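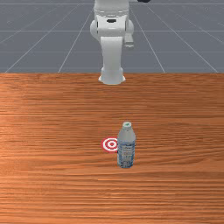
**Clurnmont, 28 September 2024**

To: Karabo Dlamini, Guerra small projects fund
From: Dirceu Pimentel, Birwood shared workshop
Re: Bench arm, progress since the last report

**Status.** The simulation stage is complete except for one item, described under Placement. The mechanical build is on hold until the shoulder bearing is replaced.

**Simulation.** The model has the arm at the back of a wooden table, with a water bottle as the object and a flat red and white bullseye as the goal. In the view at the top of this report the bottle stands beside the target and hides part of it. The task is to put the bottle on the target and release it upright. I ran 700 trials with the start position changed each time. The arm completed 649 of them and failed 51.

**Failures.** Most of the failures came at the grasp. The fingers closed too high, on the sloping shoulder of the bottle, and slipped. Lowering the grasp point fixed this in a short repeat run, but I have not yet rerun the full set. The rest were path planning errors with the bottle placed close to the base — the elbow reached its joint limit and the run stopped.

**Placement.** The current script checks only the center of the bottle against the center of the target. It does not check tilt at release. I am adding that check before any result is treated as final.

**Hardware.** The base plate is cut and drilled. The first shoulder bearing had visible play and went back to the supplier in Stetimdale. Wiring to the elbow is done and tested for continuity. The controller board powers up, but the emergency stop is not yet connected, and no motor will be driven until it is.

**Spending.** Within budget. The only unplanned cost was return shipping on the bearing.

**Next period**

- Rerun the full trial set with the lower grasp point
- Fit the new bearing and connect the emergency stop
- Move the joints one at a time, without load

First lifts on the real arm are planned for February. I need your approval to move the unspent tooling money — 2 line items in the original budget — to spare motors. Please reply by email.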